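Emivano Ankle Boots in Tan

I've been after a decent tan boot for ages, and when Obaidul Wijesinghe showed me the first pair from Emivano I squealed a bit (sorry, Obaidul!). They're soft suede with a side zip and a low block heel, and I wore mine round the shops all day without a single plaster.

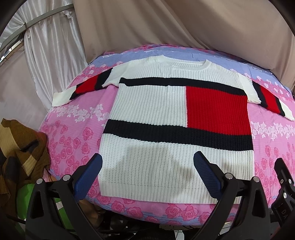
Sizing is a little generous, so if you're between sizes I'd go down. I'm normally a 6 and the 6 fits me nicely with thick socks. Give them a good spray before you wear them out – I use the Erker one, which we also stock – and keep them away from radiators.

Colours: Tan, Lasia Grey
Heel: 6 cm
Price: £164
Order by December 18, 2021 for Christmas delivery

Returns are free for 11 days, as long as you've only tried them on indoors.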